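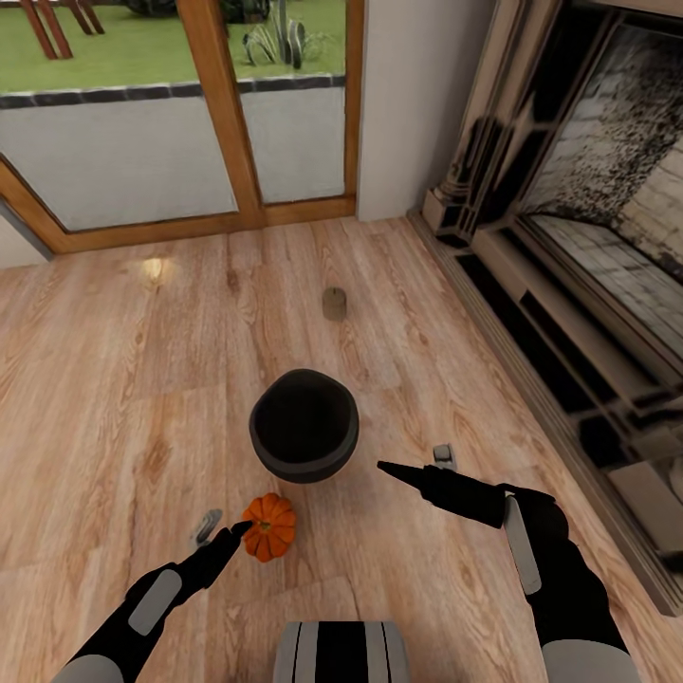
Última actualización: octubre

Octubre, por la redacción de Cuaderno Sternell

¡Por fin he vuelto a ver los anillos de Saturno! Llevaba semanas con el cielo cubierto en Cetarville, y anoche, a las 22 y poco, se abrió un claro enorme hacia el sur. Saqué el Donik (mi telescopio de siempre, con su trípode que cojea) y allí estaba, pequeñito y perfecto, con los anillos tan finos que parecían una aguja atravesando una perla.

Empecé con el ocular de 19 mm para localizarlo y luego fui subiendo hasta casi 200 aumentos. A esa potencia la imagen temblaba bastante – el aire estaba revuelto –, pero cada cierto tiempo se quedaba quieta un segundo y se distinguía una banda más oscura en el globo. ¡Qué segundo! También vi Titán, un puntito claro a un lado, y lo apunté en la libreta Wallner con un dibujo bastante torpe.

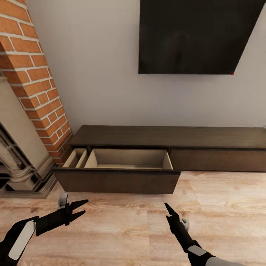 ¿Hace falta un telescopio grande para ver los anillos? Basta con uno modesto y unos 50 aumentos, siempre que esté bien apoyado y Saturno se encuentre alto en el cielo.

Mi consejo es que lo dejéis enfriar fuera un buen rato antes de mirar, y que no tengáis prisa con el enfoque. Yo esta noche repito si aguanta el claro, y quiero probar con un filtro amarillo que todavía no he estrenado.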